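Section 4. Setting Up the Gromeo Room Air Monitor

4.1 Before You Begin

Read this section in full before removing the monitor from its carton. The instructions apply to the wall-mounted and shelf-standing versions of the Gromeo. Ceiling installation is covered in Section 7 and must be carried out by a qualified electrician.

Confirm that the carton contains the following items:

Monitor unit
Wall plate with two screws and two anchors
Power adapter and cord
Room record card
Registration slip

If an item is missing, contact the Vavisstead service desk and quote order code 1323. Do not substitute a power adapter from another product.

4.2 Choosing a Location

The monitor samples the air that reaches its lower vent. Readings are reliable only when air can move freely past the unit.

1. Select an interior wall or an open shelf at the height of a seated person's head.
2. Keep the unit at least 25 inches from any window, exterior door, or supply vent.
3. Avoid direct sunlight, radiators, kettles, and copying machines.
4. Check that the cord reaches the outlet without crossing a walkway.

Note: In a room with a high ceiling, warm air collects well above the occupied level. Do not mount the unit higher than recommended in order to keep it out of reach. Use the keypad lock described in 4.5.

CAUTION: Do not install the monitor in a bathroom, a commercial kitchen, or any area that is washed down with a hose.

4.3 Mounting and Connecting

1. Hold the wall plate level against the wall and mark both screw positions.
2. Drill the holes, press in the anchors, and tighten the screws until the plate is firm. Do not overtighten.
3. Connect the small end of the cord to the socket on the back of the unit.
4. Lower the unit onto the plate until it clicks.
5. Plug the adapter into the outlet. The display shows a row of dashes while the sensor warms up.

Leave the unit undisturbed until the dashes clear. If they remain overnight, disconnect the power, wait one minute, and reconnect. A display that still shows dashes indicates a sensor fault, and the unit should be returned.

WARNING: Disconnect the power before removing the unit from the wall plate.

4.4 Setting the Baseline

The baseline is the carbon dioxide reading against which later readings are compared. It should be taken in the morning, before the room is occupied.

1. Open the windows and doors for a full half hour.
2. Close them and leave the room.
3. From the adjoining corridor, press and hold SET on the remote panel, if fitted. Otherwise, re-enter briefly and press SET on the unit.
4. Write the displayed value on the room record card.

A baseline above 700 parts per million suggests that the room was not fully aired. Repeat the procedure. If the result is unchanged, inspect the building's fresh air intake before making further adjustments.

4.5 Alarm Level and Keypad Lock

1. Press MENU twice. The present alarm level appears.
2. Use the arrow keys to raise or lower the level.
3. Press SET to store it.
4. To lock the keypad, hold both arrow keys until the lock symbol appears. Repeat to unlock.

Rooms used for active work generally need more fresh air than rooms used for reading or desk work. Set the alarm level for the most active use expected during the week.
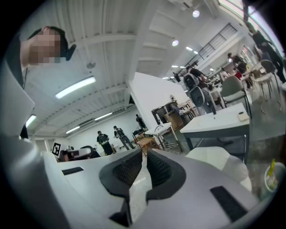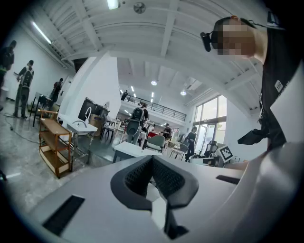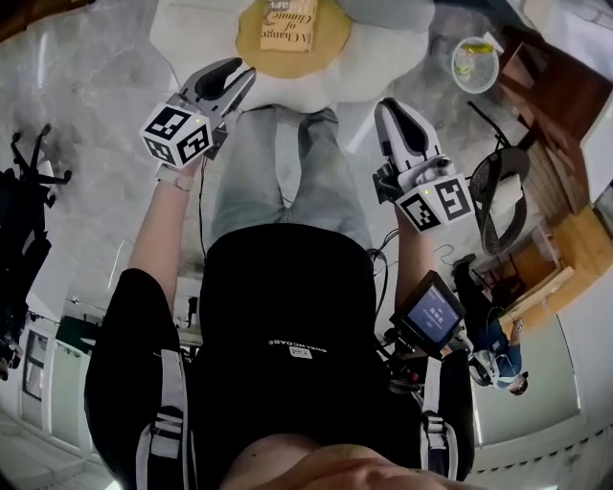
4.6 Routine Care

Wipe the case with a dry cloth once a month. Do not use sprays, and do not insert any object into the lower vent. Repeat the baseline procedure each August and after any painting, new flooring, or change to the heating system.

If the display shows code 181, the vent filter is due for replacement. Filters are supplied singly from the Follurport parts counter. Fit the new filter with the printed side facing outward, then hold MENU until the code clears.

Questions about this section may be addressed to Berenice Alvarado, Technical Publications, Vavisstead. Warranty claims are handled separately by Mutua Were at the service desk and must include the registration slip.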